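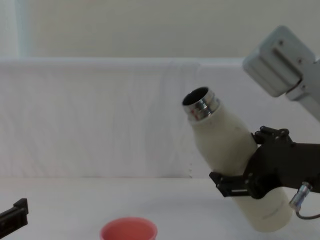 Bring your own bottle: water points open at Vernwood hall

2022-03-20 | By the news desk
Reading time: 2 minutes

Visitors to the Vernwood hall in Hustatgate can now fill their own bottles without paying. Three water points were opened this month, one beside the main entrance and two on the upper floor near the meeting rooms.

The hall sold 3000 small plastic bottles of water last year, most of them during the summer fair in July. The kiosk will stop selling them when the present stock is finished. There are 372 bottles left in the store, and these will be kept for outdoor events where no tap is close.

People who forget their bottle can borrow a cup at the kiosk and give it back before they leave. A deposit of 60 pence is asked for each cup – it is returned in full.
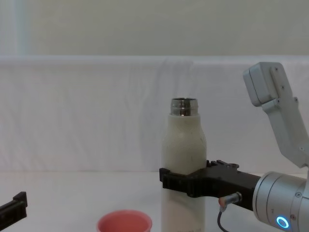 Havard Building Services – Hustatgate office

The taps were chosen so that tall bottles can stand upright under them. Bottles with a metal neck, like the off-white one on the pale table, are becoming more usual in the hall, and the old drinking fountain was too low for them. It was taken out in the same week.

The work was done by the local firm Pyo, which also changed the pipes on the upper floor. During the work the water had to be closed on two mornings. The office thanks the clubs which moved their meetings to other rooms.

Users are asked to take the cap off before they come to the tap, and not to let the neck of the bottle touch the spout. Please do not wash bottles at the water points – there is a sink with hot water in the small kitchen, behind the stairs.

So far 177 people have answered the short survey about the new points. Many of them wish for a fourth one near the sports room. The office will look at the price of this before the summer fair, and the answer will be put on the notice board by the entrance.

14 shares | 6 comments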